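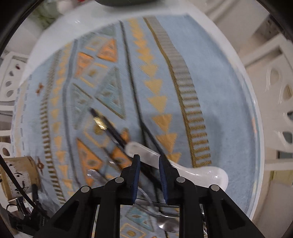

White ceramic spoon, steel spoon, black stick with a gold band, all on the patterned cloth.

Spoons, then. Geetha Achari keeps hers on a tray by the cooker in Titevside, cloth underneath so nothing slides or clatters. Drawers? Gave up on them in February. The ceramic one is for soup – 70p, market stall. Steel for sugar and spices. She washes the cloth every 7 days, cool, no softner. Fades otherwise. Guests help themselves, and teh spoons mostly come back.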